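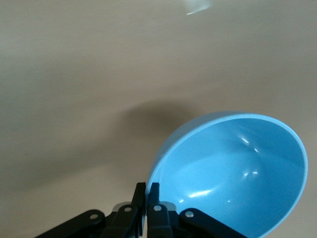

How I compare two grippers using nothing but kitchen bowls

When I had to pick between the Troltero and the Tamuno for our two-arm bench at Plerthorpe, the spec sheets got me nowhere. Both close far enough, both are strong enough, both bolt on fine. So I went and bought some bowls! Thin plastic rims turn out to be a great test, and you can run the whole thing in an afternoon.

What you need

A table with a plain matte top, a few light plastic bowls of the same size, and a wrist camera if you have one. I also like a fixed camera looking at the whole table (mine runs through a Festholm controller, but anything that records will do).

Step 1. Set the wrist view first

Tilt the wrist camera until both fingertips show at the bottom of the picture with plenty of table ahead of them. You want to see the tips and the rim together. Shiny plastic throws little white glints, so move your lamp before you start messing with exposure – I wasted half a morning on that once.

Step 2. Do the rim pinch

Bring the fingers down over the edge of the bowl, one inside and one outside, and close slowly. Lift 2 inches, hold for 10 seconds, put it down. I do 22 tries per gripper and write down every slip, even the tiny ones. If the bowl swings when you lift, try again closer to the wrist's own center line.

Step 3. Add some clutter

A bare table flatters everybody. Put out a cup on its side, a plate with a sandwich, a toaster, whatever you've got, and run the same pinch with the second arm parked over something tall. This is where wide outer links start bumping into the neighbors, and where you find out which cables are too short.
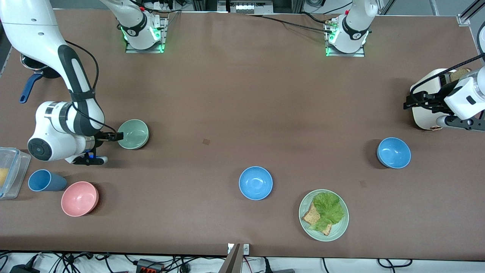
Step 4. Swap and repeat

Change the gripper, redo the fingertip offset, and put the bowls back in the same spots. I stick down small bits of tape for this. Please don't skip the offset! I did on my first round and blamed the Tamuno for misses that were all mine.

Step 5. Read your notes

Look at where the slips happened before you look at how many there were. My Troltero slips were nearly all on the lift, so a softer pad fixed most of them. The Tamuno mostly lost the bowl while closing, and that took a slower approach speed. I kept the Troltero for the bowls and I'm still trying pads on the other one.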